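Tablecloth
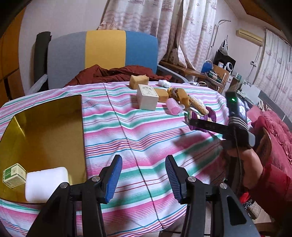

A striped tablecloth on a table, with a tray on top

A tablecloth is a piece of fabric or other sheet material used to cover a table. It may be laid for decoration, to protect the surface from scratches and stains, or as part of the formal setting for a meal. Most tablecloths are woven from cotton, linen, polyester or a blend of these. Coated cloths, which can be wiped clean, are common in kitchens and outdoors.

History

Cloth table coverings were known in ancient Rome and were widespread among wealthy European households by the Middle Ages. White linen was preferred for centuries, and damask weaves were valued for patterns that showed only when light fell across them. Colored and striped cloths were long associated with everyday use. The spread of power looms in the 19th century lowered prices and brought patterned cotton cloths into ordinary homes.

Size and drop

The part of the cloth that hangs below the tabletop is called the drop or overhang. A short drop is usual for daily meals, while banquet cloths may reach the floor. To find the length needed, the drop is doubled and added to the length of the table. The same is done for the width.

Striped cloths

Stripes are among the simplest patterns to weave, as they require only a change of yarn color in the warp or the weft. In her study of household textiles, Rahel Leitner separates banded cloths, in which wide stripes cover the whole surface, from bordered cloths, in which they appear only near the hem.

Care

Cotton and linen cloths are generally machine washed and ironed while slightly damp. Wax is scraped off once it has hardened.

See also

Napkin
Placemat
Table runner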